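# Erkberg round felt pouffe, grey

**Order no. 519-G · Sold by Oltex Home · Last revised 19/10/2019**

A pouffe is a thing people buy for their feet and end up using for everything else. Most of the ones we are sent go back to the supplier within a fortnight. The Erkberg has stayed on the list, with reservations, and we would like you to read those before you order.

## What the maker says

Erkberg calls this "the seat, the table and the footrest your living room was missing". We would agree with the footrest. As a seat it is fine for putting your shoes on, or for a guest who doesn't mind being lower than everybody else. As a table it needs a tray, and even with a tray we wouldn't trust it with a full mug of tea.

The maker also describes the cover as "stain-shy". We asked what this meant and were told that the speckled grey hides small marks. So the marks are still there, and you are less likely to notice them. If that suits you, good. If you were expecting a treated fabric, this isn't one.

## The cover

The outside is soft, with a fuzzy nap and a fine speckle through the grey. It is pleasant under bare feet and warmer to the touch than the Rodel leatherette cube we used to stock. It also holds on to things. Pet hair, lint, the fluff from a new towel – all of it settles into the nap and has to be brushed out. A stiff clothes brush works better than a vacuum cleaner nozzle, which tends to raise the surface into little bobbles.

The cover does not come off. Earlier stock had a zip underneath, and some shops still show the old wording, so please don't buy ours thinking you can put it in the machine. Blot spills with a clean cloth and cold water. Don't rub.

## The filling

Polystyrene beads inside an inner bag, with a layer of wadding on top. It arrives very firm and stays that way for the first few weeks. After that it gives. We kept one in the back office from April onwards and by the end of the summer it had lost a noticeable amount of height on the side where people sat. Turning it every week or so helps. Top-up beads are sold separately, and yes, we think that with a sewn-up base this is a daft arrangement: you have to unpick a short seam and close it again by hand. Erkberg tells us a better base is on the way. We have been told that before.

## As a place to put things

This is what most of them end up doing. The rounded top takes a folded throw, a cardigan or tomorrow's clothes, and the surface has enough grip that soft things tend to stay where they are dropped. Anything heavy or slippery will work its way down the side. There is no flat rim and no tray supplied. 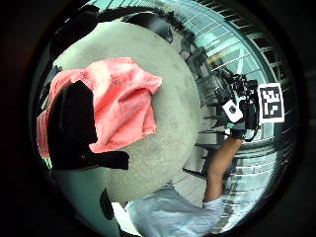

*Grey, with a crumpled pink cloth and something black on top.*

Colour is the usual trouble when buying from a screen. The grey is a mid-tone that looks paler in strong light and flatter in the evening. Dark dye can rub off on to it, so be careful with new jeans for the first few washes. We have not found anything that takes indigo out completely.

## Details

| | |
|---|---|
| Shape | Round |
| Colour | Speckled grey |
| Cover | Fixed, sponge clean only |
| Filling | Polystyrene beads, wadding layer |
| Weight | 4 kg |
| Price | 264, delivery included |
| Guarantee | 3 years on seams, none on filling |

Note the last line. The seams are sound and we have had very few complaints about them. The part that wears is the filling, and the guarantee leaves it out.

## Compared with the others

The **Tapia** floor cushion costs less, has a cover you can wash, and is too low for a footrest unless your sofa is low as well. The **Rodel** cube wipes clean and keeps its shape, but it is hard, cold in winter and has corners that find your shins in the dark. If you have small children or a muddy dog, we would still steer you to the Rodel. If what you want is something soft to put your feet on while you read, the Erkberg is the nicer object, and the price is hard to defend all the same.

## Delivery and returns

Sent flat-wrapped in a bag, fully filled. It is bulky – check that it will go round the turn of your stairs. Returns are accepted within four weeks if the cover is clean. Brush it before you send it back, please. We charge for the ones that arrive covered in hair, and we do look.

Spare beads and the repair thread are listed under Accessories.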